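[itside-repair] Re: Dell tower, stops after some minutes

Dear Hanne, dear all,

Thank you for the clear description of the problem. I have a tower of the same family open on the table at present, so I can answer most of it with the parts before me. Please excuse that the answer is long. I put your message between my lines.

On January 6, 2024, Hanne Nieminen wrote:

> Hello list. I have taken over the old Dell from the reading room in
> Flotesholm, the one we call Tan. It starts well, and then it goes
> off by itself after 14 minutes if I play a video. If I only write
> text it can stay on the whole evening. The fan is loud from the
> beginning. I have cleaned the front with a vacuum cleaner and it
> made no difference.

This sounds to me like heat at the processor. A bad power supply can also do it, but then I would expect that the computer goes off at more irregular times. Could you repeat the test with the same video, two or three times, and write down the minutes? If it is nearly the same number each time, I would begin with the cooler and leave the power supply for later.

The front is not enough for cleaning. In the computers I have opened, the dust was sitting between the fins of the cooler, on the side that is turned to the fan, and it looked like a piece of grey felt. From outside one sees nothing of it.

> I have never removed a processor cooler. Do I have to take out the
> whole board for that? And where is the processor, I see only a black
> card and a lot of cables.

No, the board stays in the case. Unplug the mains cable first, press the power button once for a few seconds, and then lay the tower on its side. The black card is the graphics card. You can leave it where it is, it is not in the way for this work. The processor is on the other side of it, away from the power supply, next to the memory slots.
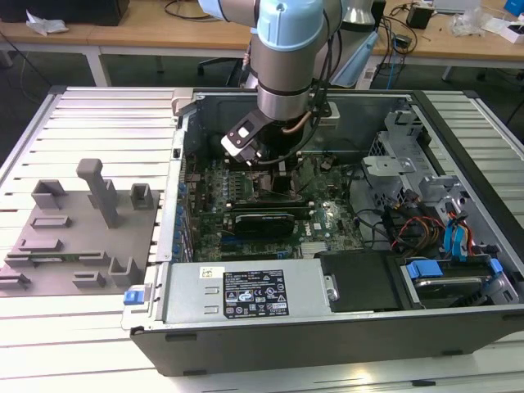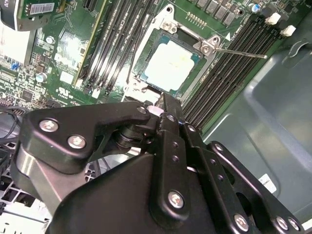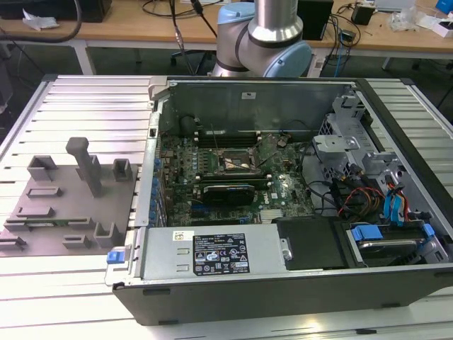

Dell tower with the side panel off. Second picture: the processor in its metal holder, with the lever at the right. Third picture: the whole board with the cooler off.

When you take the cooler off, loosen the screws a little each, crosswise, and do not pull straight up if it sticks. Old paste can hold very strongly. I turn the cooler a few degrees to the left and to the right until I feel it move. It helps also if the computer was running for ten minutes before, as the paste is then softer.

Please do not open the small lever. It holds the processor down in the socket, and for changing the paste you do not need to touch it. I have made this mistake myself in October, and one contact pin in the socket was bent afterwards. It took me 2 evenings with a needle and a magnifying glass.

> Which paste should I buy? In the shop they wanted to sell me a very
> expensive one. I have a tube of Clilano at home, but it is old.

If the Clilano comes out of the tube as one even cream, you can use it. If you see oil first and then a dry crumb, throw it away. The cheap paste is good enough for an office computer of this age. Take off the remains with a paper towel and some pure alcohol, on the processor and also on the underside of the cooler, and let it dry. Then a drop as big as a pea in the middle. Do not spread it with the finger.

> The last thing: there is a blue plastic piece at the end of the
> power supply. Is it something I must press? I am afraid to break it.

This is the release latch of the power supply. For the paste you can forget it. If you want to clean behind the power supply one day, pull all its cables from the board and the drives before you press the latch, otherwise they are too short and you pull at the connectors. Also take a photo of the cables first. The two blue ones go to the drives and they look the same, and I have more than once put them back the wrong way round and then wondered why the computer wanted to start from the other disk.

The blue clips at the back of the case are for the expansion cards, so you do not need these either.

One more small thing about the fan. On one of mine it was loud only because a cable was touching the blades. Look at this before you order a new one. If you do need one, I have 13 used fans in a box, and you can have one for the postage. I do not know which of them are quiet.

Please write to the list how it went, also if it still goes off. In that case I would next try the power supply from another machine of the same size.

With kind regards from a cold workshop,
Yae Iwasaki

--
itside-repair mailing list
To leave the list, send an empty message with the subject "leave"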